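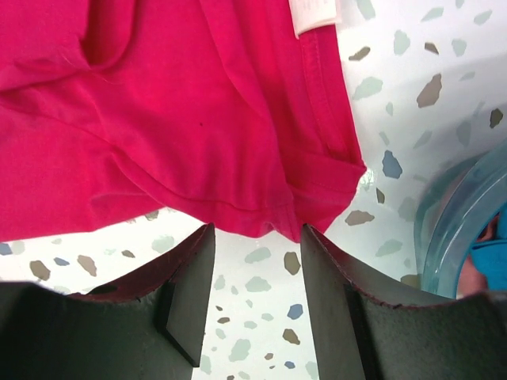 I have been trying to own fewer clothes for two years now, and I can report that I own the same number of clothes and three books on the subject.

The latest attempt started in June, when the rod in the bedroom closet came down at four in the morning. If you have never been woken by 38 hangers hitting a hardwood floor, it sounds a lot like a burglar who has brought his own cutlery. I lay there for a while hoping it was a burglar. He might have taken some of it.

So everything went on the bed, which is what all the books tell you to do anyway. What the books leave out is that you then need somewhere to sleep. I spent that night on the couch under a coat I had already decided to give away, and by morning I had grown attached to the coat.

My first plan was an app called Salto. You photograph each thing you own, and it tells you how often you wear it. This is a fine idea for somebody with eleven things. I gave up after the sweaters, and Salto has been sending me concerned little messages ever since. "Your closet misses you!" My closet is on the floor, Salto.

My second plan was to buy storage, the way a person with a leaking boat might buy a nicer bucket. Orkel sells a set of fabric drawers that "holds up to 92 items," and I would like to know what items. Socks? Stamps? I got nine pairs of jeans in there and the bottom drawer gave out with a kind of sigh. It now holds the manual.
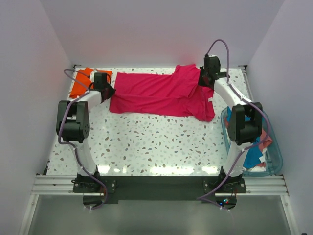
My third plan was the one my grandmother would have suggested for free, namely to go through it all by hand, slowly, and be truthful. I made coffee and put the radio on. Then I found the pants.

I bought those pants for a wedding in 2000 - the year, although the price felt similar. They have a pleat. They have not closed since the second helping of cake at that same wedding, and I have moved them through four apartments, once in their own box. I tried them on again, in case. I won't go into it.

After the pants it got easier, in the sense that I had no pride left. Out went the ski jacket (I don't ski). Out went the belt with the big buckle, and a bathrobe from a Haddadin hotel that I will claim to my grave was a gift. By lunchtime I had five bags in the hall and was feeling so light and superior that I went online and ordered a linen shirt.

The bags sat in the hall for three weeks. I got used to stepping over them. A couple of things climbed back out, the coat first, and then a scarf I needed for a cold evening and somehow never returned to custody.

They did finally go to the donation place over by the old Drastix building, where the man at the door took them from me without a word, and I stood there like I'd expected a receipt and maybe a hug. On the way out I looked through their jackets. There was a very good gray one for eight dollars.

The rod is back up, with bigger screws this time. The packet says it will carry 200 pounds, and I'm choosing not to take that as a remark.

Last updated in June

We use cookies to remember your preferences. By continuing to read this blog you agree to their use. Accept / Manage settings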